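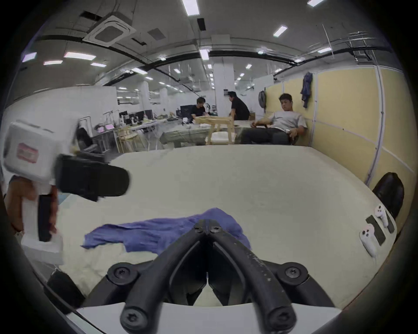

Purple cloth keeps leaving fuzz on my white table. Wash it, retire it, or blame the table?

Posted by Flor Cabrera

I have a big white table that has to be everything: desk, craft area, lunch counter, and the place where things get put down until they belong to someone. I wipe it with a purple-blue cleaning cloth that came in a pack from Voyle. For the first month it was wonderful. Now it pushes the crumbs to the far side, leaves a gray haze, and sheds tiny purple fuzz I can only see when company arrives.

The table is a bit worn and has smudges that have been there longer than I have. I wash the cloth with the bath towels, warm, with fabric softener, because I like things to smell as if I made an effort. It dries in a heap on the table, which my sister says is the real problem. My sister owns no tables worth mentioning.

Can the cloth be saved? And is there any hope for the smudges, or do I get more placemats?

Amancay Godoy

It's the softener. It coats the fibers, and after that the cloth just moves dirt from one neighborhood to another. The towels aren't helping either, as a microfiber cloth will grab every bit of lint they shed. (Check the label to make sure yours is microfiber. If it's cotton, ignore half of this.)

Soak it in warm water with a little plain detergent for 2 hours, rinse until the water runs clear, then wash it alone or with other cloths of the same kind. No softener, no dryer sheets. Hang it over something. Your sister is right about the heap, though I wouldn't tell her.

If it still sheds purple after two washes, the cloth itself is coming apart. Let it clean bike chains.

For the table, use a different cloth, barely damp, with one drop of dish soap. Go over it once, then again with clean water, then dry it. A lot of "permanent" smudges on white tabletops are old cleaner that never got rinsed off. Try a corner first. Stay away from the gritty powders and the white foam erasers if the surface is at all shiny, or you'll have a very clean dull patch to explain.

Nicanor Espinoza

Just buy new ones. I got a bale of 300 from Urnico when we closed the shop and I have not washed a cloth since. I have also not seen the back of my garage since.

Domingo Gaete

Same trouble here with a white table, except mine gets glue. Amancay's soak worked on 6 of my cloths and did nothing for the seventh, an orange one I never trusted. Fold the cloth in quarters and flip to a clean side when it starts to drag. A wadded-up cloth only touches the table in a few places.

No idea about purple fuzz. Mine is orange.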